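4.2 Table setting and reported enjoyment

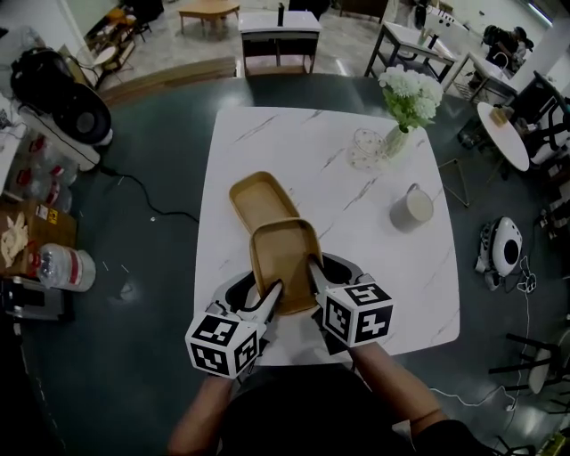

Figure 3. Table with two tan trays, a white mug, a clear glass plate and a vase of white flowers.

The claim that a nicely laid table makes food taste better is repeated so often that few authors bother to cite it. We traced it through 7 earlier papers. Most lean on a single survey by the Mottram group, which asked 50 café customers in Civwood to score their lunch out of ten. Flowers were put out only at the noon sitting, so their effect can't be told apart from that of plain hunger. The authors mention this once, in a footnote.

The Ladero survey is larger, with 1,000 replies, but it asked people to remember meals from the month before. We doubt that anyone recalls the colour of a mug that well. Its favourite result, a gain of 7 points for "homelike" settings, also depends on who decided what counted as homelike. The coding sheet was never published, and our request for it went unanswered.

Tollov's later work is more careful and finds much less. Once price and company at the table were taken into account, the benefit of flowers shrank to the point where we would not act on it. We therefore treat table setting as a background condition in the analysis that follows, and make no attempt to score it.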